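Workshop Tips: Teaching a Two-Arm Robot by Hand

Filed under: Bench and Small Machines
By Volodymyr Fedoruk

These notes are for people who have a pair of small arms on a bench and want to record their own demonstrations. I use the fruit-and-dish task because play fruit is cheap and survives being dropped. The same habits carry over to sorting screws or putting away pens.

Set up before you record

Clear the floor of the work area down to what the task needs. Put each piece of fruit somewhere both you and the cameras can see it. Run the cable on each arm so it has slack at the elbow and wrist, then move the arm through its full reach once by remote and watch for snags.

Decide which arm does what. With a round dish in the middle, I let one gripper wait at the side with its jaws open while the other works from over the top. Write it down and keep to it for the whole batch.

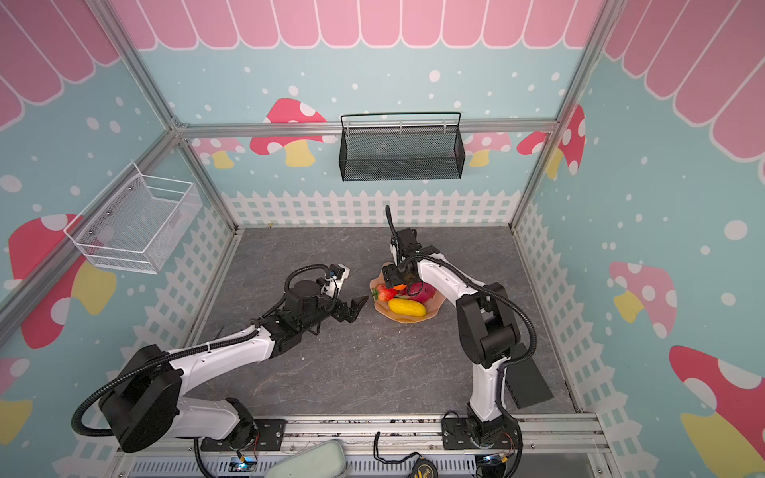
Left gripper waiting beside the plate, right gripper pointing down into it.

Driving the arms

If you are using leader arms, hold them loosely near the wrist. A tight grip puts a shake in the recording. Go slower than you would with your own hands, but don't stop dead in the middle of a reach. Long pauses get learned along with everything else.

Close the gripper until the fruit stops shifting and leave it there. Squeezing harder heats the motor and can pop a smooth piece out sideways. Lift straight up a little way before you travel.

When both grippers have to work near the same spot, bring one in first and let it settle. Move the second one after that. Most of my bumped wrists came from moving both hands at once.

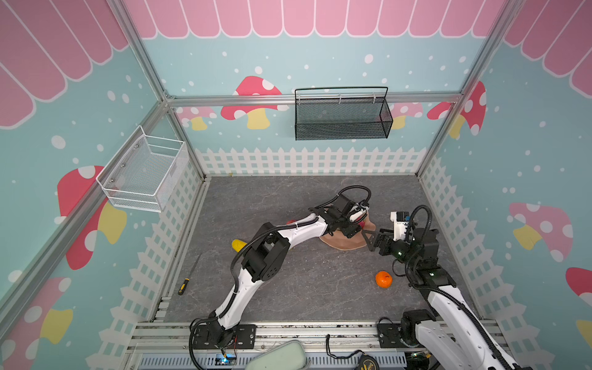 Do I have to throw out a recording if I fumble a pickup?
Keep it if you recovered smoothly and finished the task. Throw it out if the arms hit each other, if you had to reach in with your hand, or if you gave up partway.

How many to record

Start with 12 good runs and play them back before doing more. Problems such as a camera that has slipped or a gripper that closes late show up early. After that I work in sets of 14 and take a break between sets. I get sloppy when I'm tired, and it shows in the playback.

Change the starting layout every 3 runs. Turn the dish, swap two pieces of fruit, or move the dish a hand's width to one side. Leave the lights alone until you have a full batch.

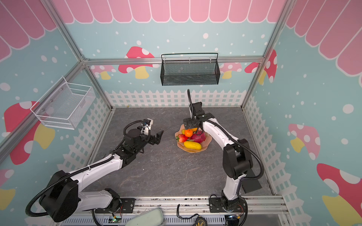

Checking the wrist cameras

Look at the wrist view as well as the overhead view. Both fingertips should be in the picture when the jaws are closed on something. If a cable droops across the lens, clip it back and redo the run.

Some blur is normal while the arm is moving. If it's blurred when the arm is holding still, check the focus and the mounting screws. Wipe the lens with a dry cloth at the start of each session.
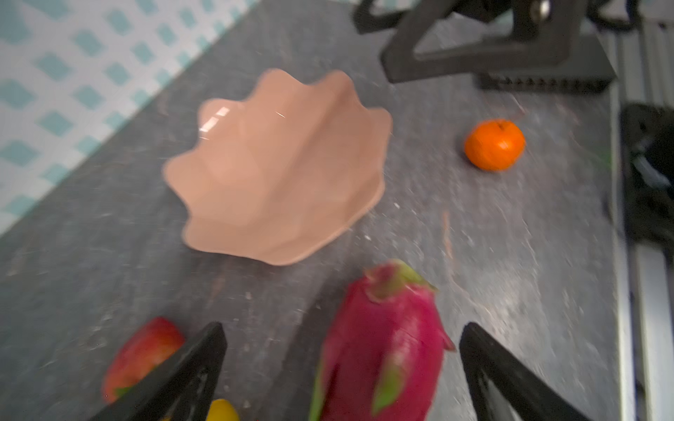 Wrist view with the dragon fruit between the fingers and a mandarin near the bowl.

Putting things away

Park both arms low before you cut the power, or they will drop. Name the folder for the task and the layout, and add the hand you led with. I keep a paper log as well, with one line for each set and a note on anything I threw out. Last April I lost 2 sets to a bad folder name and had to record them over.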